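Preparing Printed Flyers and Inserts for Storage

The Hovstead Reading Room keeps promotional sheets, bookmarks and publisher inserts together with the books and magazines they advertise. The Pilar Collection now holds 2,516 such items. Members who wish to sort similar material at home may follow the procedure used by our staff.

1. Clear a table and wipe it dry. Wash and dry your hands.

2. Examine both sides of the sheet under good light. Note curled edges, tears and loose strips. Do not trim a torn edge, and do not apply household tape.

3. Copy the title, the author and any date in the original language. Where characters are hidden or worn away, mark the gap with an ellipsis — do not guess at the missing text.

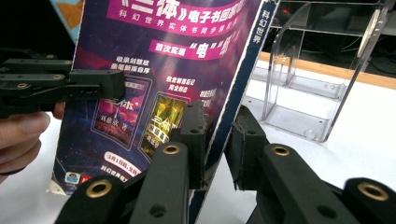

Parisa Soltani
Paper Collections Supervisor, Hovstead Reading Room

A flyer for the e-book of 《三体》 by 刘慈欣 is filed under the title of the novel, with a second card under 科幻世界. The date on the badge, 3月1日, is entered as March 1 with the year left blank.

4. Place the sheet between two pieces of clean blotting paper and lay a flat board on top. Leave curled sheets for 18 hours. Glossy paper can stick, so check it once during that time.

5. Slide the sheet into a clear polyester sleeve. Write the item number on the sleeve in advance, never on the sheet.

6. File sleeves upright, with no more than 40 to a box.

Sleeves in packs of 300 may be ordered at the Godoy Street desk.

Revised October 2023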